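Budget thread for the data collection work at Flarov, as of 19 March 2024. A few people asked what we're buying this quarter and what we're putting off.

We have 2 handheld grippers now. The plan is to add 2 more. Edet quoted us 600 each, shipping included. Fleloletti was cheaper, but they wanted payment up front and couldn't give a delivery date.

Finger inserts are a separate line. I set aside 200 for spares. Last year I left them out and had to take the money from travel.

Props cost us nothing so far. We use whatever is on the table: a computer mouse, a figurine, a mouse pad. 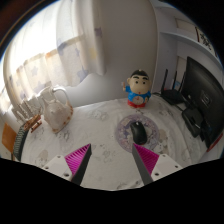
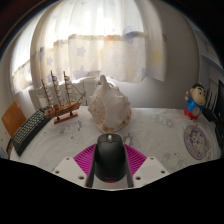

Storage is the part I got wrong. I planned for one drive per gripper and forgot the backup copies. Radoslava Polák caught it when she read the draft, and the drives are now in the sheet twice.

No robot arm this quarter. Drornoseck has one we can book by the day, and we don't have enough recordings yet to need our own. I'll price it again when we do.

Two things still open. Does the Edet warranty cover the fingers or only the body? And do we pay for a second set of mounting plates or wait until one cracks? I'm leaning toward waiting.

If you've ordered from Edet, tell me how long delivery took. I want the order in before the end of March.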